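Plukusport releases Khalaf, a free planning and perception toolkit for laboratory bench robots

Plovdale, May 2018

Plukusport, the small software firm from Plovdale, is very pleased to announce the first public release of Khalaf, a toolkit that helps a robot arm make sense of a cluttered laboratory bench and decide how to pick things up from it. The release is free to download for teaching and research, and it comes with the planner, the perception module, a replay tool and a good long handbook that we hope people will really read.

Khalaf began life two years ago as a set of scripts for our own use, and it has grown (as these things do) with the help of our friends at the Lilthorpe teaching laboratories, who have put up with a great many phone calls. The planner looks at the view from the wrist, suggests grasps for whatever it finds on the table, and scores each of them against the width of the fingers and the clutter nearby. If it is unsure, it says so and asks for another look.

"We wanted something a technician could sit down with after lunch and be using by teatime," said Azucena Huerta, who leads Plukusport. "Our early versions were clever but dreadfully hard to live with, and I'm so proud of how far the team has brought it."
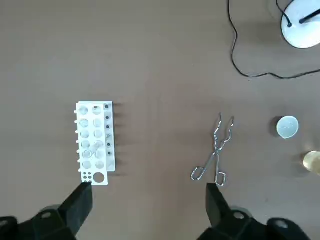

Florin Sârbu
Perception Lead, Plukusport

Crucible tongs have taken up more of my year than I would have guessed. They are thin and shiny, their jaws zigzag, and when they lie crossed on a table there are several places where a gripper might sensibly take hold and plenty more where it shouldn't. A test tube rack brings its own troubles, as the table shows through the holes and an older version of our software would happily treat each hole as a separate thing. Then there are lamp cables, which wander wherever they please, and which Khalaf now marks as something to be planned around.

We tuned all of this on 361 bench layouts, and each one can be opened in the replay tool so that you can step through the planner's choices at your own pace. A new grasp plan is worked out in under 2 seconds on an ordinary desktop computer. I would love to hear from anyone who finds a layout that upsets it, and I do mean that, please send them in!

Nabil Karaki, who wrote most of the planner, will be answering questions on the project mailing list throughout the summer. An update with better handling of clear and tinted glass is planned for August, along with support for 6 more gripper models.

Training places at Lilthorpe are limited to 10 per session and can be booked through Clem Donnelly at the Plukusport office in Plovdale, who will also be glad to help with press enquiries.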